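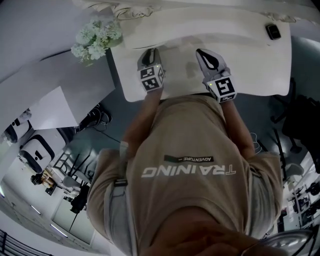 I've been making the Grona table pad for a couple of years now, and it's still the thing I get the most emails about, so I finally sat down and gave it a proper page of its own!

## The Grona table pad

It's a thick wool felt pad that goes on top of whatever table you already have. I cut it, I stitch the edge, I roll it up and mail it to you. People use it for sewing, puzzles, model kits, homework, bread (please put a cloth down first), and one very nice man in Hendevberg bought two for his model railroad and then wrote back to ask if I could do a third in a triangle. I could, and it took me most of a weekend.

The felt comes from Fidberg, a small mill I've bought from since the beginning. It's dense stuff, so pins stand up in it and small screws stay where you drop them instead of rolling off under the radiator. I tried a cheaper felt last July and it went fuzzy in a month. Never again.

**Sizes and details**

- Small: fits a desk or the end of a kitchen table
- Long: 182 cm, for a full dining table
- Thickness: 11 mm
- Edge: blanket stitch, cotton thread
- Colors: oatmeal, moss, charcoal
- Underside: plain felt, no rubber, no glue

The long one ships rolled and it will be curly when you open it. Lay it upside down overnight and put some books on the corners. If it's still curling after two days, write to me and I'll tell you how to steam it (it's easy, I just like to know what iron you've got before I say anything).

## Cleaning

Vacuum it with the brush attachment. For spills, blot with a cold damp cloth and leave it alone. Don't put it in the washing machine! I did this with my own and now I have a very stiff doormat.

Moss shows lint the least. Oatmeal shows tea.

## Ordering

Small pads are usually on the shelf. Long ones I cut to order, and charcoal is out of stock until the next delivery from the mill. If your table is an odd shape, send me a paper template with your name on it and I'll work out a price. You can also see the pads in person at Vương, the fabric shop, where they keep one of each color on the cutting counter and won't mind if you poke it.

Returns are fine if it hasn't been cut or spilled on. Just roll it, don't fold it, or the crease stays in.

Diệp Phùng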